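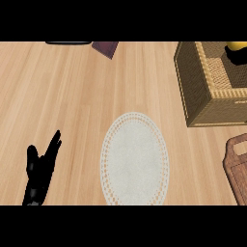 Woveck sells its tabletop simulation package, Grisine, on the claim that a two-arm policy can be tested on household clutter before anyone powers up hardware. The August release adds 15 task families and a library of 3,582 object models, covering baskets, cutting boards, placemats and other kitchen goods.

Installation took 17 minutes on a lab workstation. Tasks are defined in plain configuration files that list objects, start poses and a success test. We ran 500 episodes of a basket-loading task with the stock controller, then repeated them with randomized lighting and table textures. No run crashed.

Contact handling is the weak area. Rigid items settle cleanly, but thin, flat ones are treated as stiff plates, so a placemat does not fold when a finger catches its rim. Woveck says a soft-body option is in testing. Tinham's competing kit already has one, at a large cost in speed.

Licenses are sold per seat through Sundaram, the distributor, with support billed separately. The log viewer is included, and exports to CSV only.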